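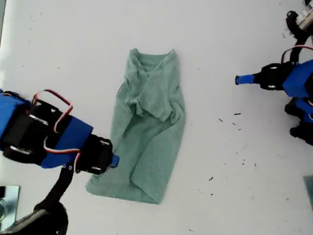 The Fesley service kit covers the outer end of a two-arm Fesley cloth cell, from the last servo bracket to the fingertip pads. It is meant for cells that fold, spread or sort small garments on a flat table and need the fingers looked after on a regular basis. The red and white servo wires should stay in an open loop above the black bracket, as they are on both arms here, and the kit has ties and a spare lead for putting back a loop that has been pulled short. It fits left and right arms. No part of the kit is handed.

One kit services two arms. The price is $90, and the order number is 221.

What is in the kit

Pads for four fingertips, dark rubber, pre-cut
Blue masking tape, one roll
Bracket screws, silver, in a bag with a few spares
One servo lead
Reusable wire ties
Hex key and a small plastic scraper
Printed setup card

The kit does not include servos, finger blanks or the base plate. Those are sold separately by Arancibia.

Before you start

Park both arms clear of the table and cut power at the supply, not only in the software. Let the gripper servos rest until they can be handled with bare fingers. Take any cloth off the table and wipe the surface down. Lint and small dark crumbs from worn pads collect there, and they get carried back onto the next garment.

Check the bracket screws first. If a screw turns with light pressure on the hex key, take it out, look at the thread and replace it if it is marked. Do not use thread lock where the screw goes into plastic.

Changing the pads

Peel the old pad from the tip and scrape off what is left of the adhesive. Wipe the end of the finger with alcohol and let it dry. Set the new pad so that it stands slightly proud of the finger end, press it down, and hold it. Leave the pads overnight before the arm goes back to work.

Do both fingers of a gripper together. One new pad against one old one will pinch off center, and thin jersey then slides out at one side.

Wrapping the fingers

The tape goes on after the pads. Start at the black base of the finger and wrap toward the tip, each turn overlapping the one before it, and stop short of the contact pad. Creases in the tape do no harm along the length of the finger. Close to the pad they do, so smooth the last turn with the back of the scraper. Cut the end of the tape on the outer side of the finger.

Tape that has lifted at the edge will catch on knit fabric. Change it as soon as you see it -- a second layer over the first makes the finger too thick to get under a hem.

Setting the closing position

With power back on, close each gripper slowly without cloth until the pads just touch, and store that position as zero. Then set the working position using a scrap of the fabric you normally run. The pads should press into the cloth from opposite sides and gather a small bunch between them. If the servo hums while holding, open the working position by one step and try again.

The default opening between pads is 102 mm. Cells that only handle T-shirts and towels can be set narrower.

Hold a garment up at two points and leave it for a full minute. Look along the seams. A seam gives a thicker grip than the plain cloth beside it, and a gripper that was set on a seam may let go of a single layer.
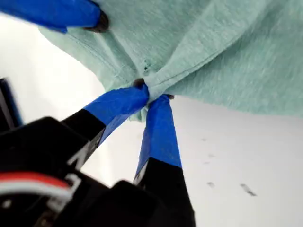 A customer in Zikolville wrote to us that the printed card puts the pad change and the zero setting on opposite sides, and that their night shift had been doing the first and skipping the second. They asked for both on one side. We have changed the card, and kits packed from January onward carry the new version. If you have the old card, email us and we will send a replacement at no charge.

How often

Look at the pads and the tape at the start of every shift. Replace the pads every 1190 cycles on terry and other rough cloth. Smooth jersey is easier on them, and you can go by wear. Servo leads need changing only when the insulation is nicked or the plug has gone loose.

Keep a simple log with the arm, the finger and the cycle count. Our service desk will ask for it if a gripper servo is sent in.

Shipping

Kits ship from our Clerninbridge warehouse. Opened kits cannot be returned, but single missing parts are replaced -- send us the order number and the name of the part.

Related items

Fesley finger blanks, pair
Fesley gripper servo, left or right
Servo lead, pack of five
Contact pads, bulk pack
White table top for two-arm cell

Last updated: Jan 11, 2018

Contact us | Copyright Arancibia. All rights reserved. | Back to top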